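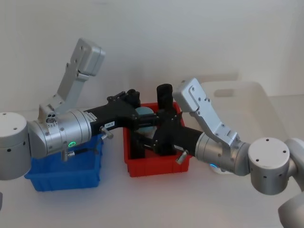
How many containers do you need to sort out a cupboard full of small things?

Three open ones will do it, ideally in three different colours, plus a clear table to stand them on.

I've been sorting things for as long as I can remember (buttons, as a child, and later other people's buttons), and I have tried most of the systems going. I've had drawers with felt dividers. I've had a label maker that ran out of tape halfway through the word "batteries". The method I keep going back to is the cheapest and quickest of the lot, and I learned it in a shop in Amora on a Wednesday when it was too wet to go anywhere else.

The shop was Nogueira, which sells hardware at the front and haberdashery at the back, with a few shelves in the middle where the two run into each other. If you have ever wanted a brass hinge and a card of hooks and eyes in the same bag, it's heaven. Rogério Marinho has run it for years, and every April he empties the middle shelves and goes through the lot. I'd come in for curtain rings. I stayed until closing.

What he had on the counter was so simple I nearly missed it. Blue tray for things going back on the shelf. Red tray for things that belong somewhere else in the shop. White box for whatever he couldn't decide on. He picked something up, looked at it, put it down in a colour and reached for the next. He talked the whole time, mostly about football, and never once lost his place.

"The colour does the remembering," he told me. "If I have to read a label, I start thinking. If I start thinking, I make coffee."

The last time he'd counted, the middle shelves had yielded 484 separate items, including a drawer knob he'd been promising a customer since before the shop was repainted. I went home with my curtain rings and a head full of plans.

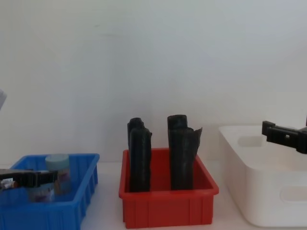 Blue, red and white bins in a row, with a small lidded jar standing in the blue one.

So what makes a good sorting bin? I have strong feelings about this! The first thing is that it must be open. A lid is lovely for storage and a nuisance for sorting, as you spend half your time taking it off and finding somewhere to put it. Save the lids for the end.

The second thing is depth. I like a shallow tray, deep enough that a jar won't roll off the table and low enough that you can see what you've put in it without leaning over. Deep boxes swallow things. I once lost a perfectly good tube of hand cream in one for the best part of a winter, under a scarf that shouldn't have been in there either.

The third is a decent rim. Ribbed sides are nice to have too, because a thin plain-sided tray bows when you lift it full, and you'll be lifting it full. My own blue one is a Wulby, bought at a market, and it has been dropped down the stairs twice. The red came from Hisen and is a touch bigger, which annoys me more than it should when I try to stack them. I've since decided that if you are buying new you should get them all from one maker and spare yourself.

Colour is where people get fussy, and they needn't. Choose colours you can tell apart at a glance in poor light. Two shades of green will drive you round the bend by teatime. If anyone in the house finds red and green hard to separate, go for blue and yellow, or put a different object in the bottom of each tray to start it off.

Then there's the table. Mine is an old kitchen table with a leaf that sticks, and I clear it completely before I begin. I mean completely: fruit bowl, post, the salt. A pale surface is best if you have one, since a black bottle top or a dark screw shows up on it straight away. If your table is dark, throw an old sheet over it. Put the bins in a row, close enough that you can reach every one of them without shifting your feet.

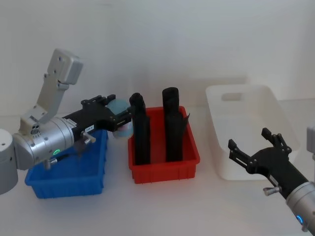 Once the row is set up, the rule is one thing at a time. It sounds slow and it's wonderfully fast. Grabbing a handful feels efficient, but then you're standing there with four things in your fist, picking through them with the other hand, and the fourth always ends up back where it came from. Pick up a single item, put it in a colour, let go.

Rogério gives each piece the length of a breath. I'm not that disciplined, so I set a kitchen timer for 15 minutes and stop when it rings, even if I'm enjoying myself. A bathroom cabinet takes me one round of the timer. The cupboard under the stairs took me six, spread over a week, and I found a camping kettle.

What you call your colours depends on the job. For the bathroom, I do blue for "used this month", red for "belongs to somebody else in this house" and white for "not sure". For the sewing box it's blue for thread, red for tools and fastenings, and white for the mysteries, of which there are always plenty. Write the three names on a scrap of paper if you must, but you'll know them by heart after the first dozen things.

Tall things need a word of their own. Bottles, canisters and tubes that stand on their ends are tempting to lay flat in a shallow tray, and I'd say stand them up wherever they'll balance. They take up far less room and you can see the tops. Put them in first, towards one end, and let the small stuff fill in beside them. Anything that wobbles can lean against a side wall. 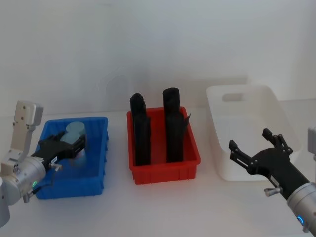 Changing your mind is allowed, by the way. I move things from one colour to another all the time, particularly in the first few minutes, before I've got my eye in. A jar goes into blue, I remember who gave it to me and that I've never opened it, and across it goes to red. The open tops make that easy. With bags (I've tried bags) you never go back in to check.

The white box is the one to watch. It fills up with good intentions. Rogério empties his onto the counter at the end and sorts it again into the other two, and whatever is left after that goes in a basket by the till for 200 escudos' worth of nostalgia, as he puts it, meaning you can have it for small change if you'll take it away. I've borrowed the idea, minus the till. Mine goes on the hall shelf, and visitors are encouraged to rummage.

My next job is the big one, my aunt's button collection, which she swears is no more than 1,000 and which arrived in four biscuit tins. I've cleared the table. The blue Wulby is washed and drying on the rack, and I've bought a second white box, just for the odd ones.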